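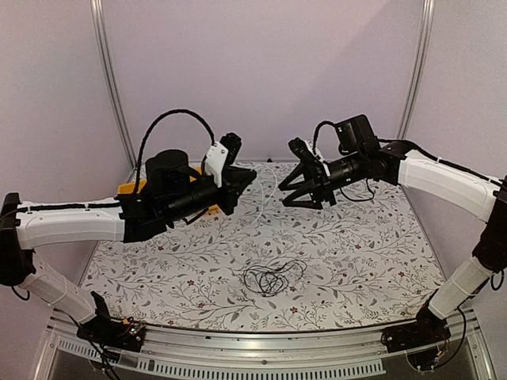
Printed table linen fails at the print well before it fails at the cloth. In the hire stock inspected for this item, most pieces withdrawn from service were still sound in the weave and would have passed a tensile check. They were withdrawn for greying of the ground, loss of colour in the motif, or shift between the two. A white ground with a floral print, as on the table shown, is the most demanding combination in ordinary use. The ground wants a hot wash and a brightener, and the print tolerates neither for long. Plain white stock can be recovered by rewashing. Printed stock mostly can't, and the wash programme has to be set for the print from the first cycle.

January 2019 — by Alper Tuncer

Pigment and reactive prints

Two types of print account for nearly all of the stock in circulation. Pigment prints sit on the surface of the fibre and are held by a binder. Reactive prints are bonded to the cellulose and can only be used on cotton, linen, viscose and the like. The two look much alike when new. A pigment print has a slightly stiffer hand in the coloured areas, and this can be felt by drawing the cloth between finger and thumb across the boundary of a motif.

Pigment prints lose colour by abrasion. The wear appears first along folds and at the table edge, as pale lines. Reactive prints lose colour evenly and are more sensitive to chlorine. A single dose of hypochlorite in the wrong compartment will take a reactive red to pink in one wash, and there is no treatment for it.

If the supplier can't state which type has been supplied, treat the cloth as pigment for handling and as reactive for bleach.

Wash settings

The settings below are those used at the Staletti laundry in Gatton, which processed 2,415 printed cloths in the period reviewed. Tuncer Karakaya, who runs the wash floor there, supplied the records.

Main wash at 50 degrees, with a low-alkali liquid. Powder is acceptable if fully dissolved before the load goes in.
Load the drum to three-quarters of its rated weight. Overloaded printed cloths rope together, and the rope creases show as wear lines on pigment work.
No chlorine at any stage. Oxygen bleach is allowed on white grounds, one wash in five.
Optical brightener only on cloths with a true white ground. On cream or ecru it produces a blue cast that varies from piece to piece.
Three rinses, the last with a mild sour to bring the pH to 6.5.
Short final spin. Remove at once and do not leave in the drum overnight.

Enzyme products were tried for food stains. Protein marks came out well, turmeric did not. Results on red wine depended almost entirely on how soon the cloth was rinsed in cold water, and the laundry now asks hirers to rinse before bagging. 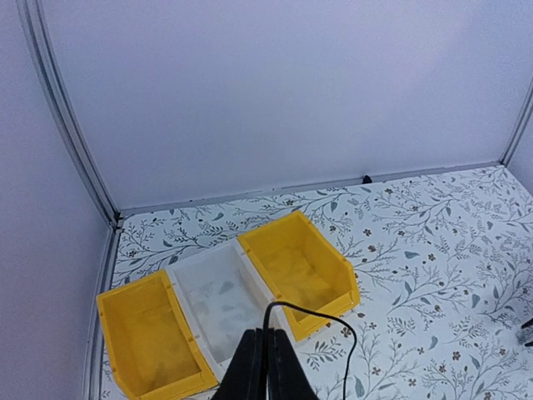
Light exposure

Fading in storage was underestimated in the previous edition of these notes. Shelved cloths at one site had faded along the exposed fold while the inside faces stayed at full strength. The shelf stood opposite an unscreened north window. Indirect daylight was enough to do it over a summer.

The Polat test house exposes swatches for 200 hours under a xenon lamp and grades them against the blue wool references. For indoor table use, grade 5 is a reasonable minimum. Yellows and pale greens are usually the weak colours, so leaf and stem detail goes before the petals do. A print that has lost its yellow reads as bluish overall, and it is often rejected as a laundry fault when the cause is light.

Store folded with the print inward, or rolled on a tube if the space allows. Refold along different lines every June.

Records and withdrawal

Each cloth should carry a heat-sealed tag and a wash count. Karakaya withdraws pigment prints on appearance and reviews reactive prints at a fixed count. Matching matters more than condition — a fresh cloth beside a worn one of the same pattern will draw a complaint even though neither would alone. Batches are therefore kept together from purchase and retired together.

The Falance pattern range has been reordered for the coming season in a run of 3,000, of which 2,000 are reactive on cotton. The remainder are pigment on a polyester blend and will be tagged separately.

Newsletter > Linen and Laundry > Technical Notes

Contact the editor | Copyright Staletti Linen Services | Back to top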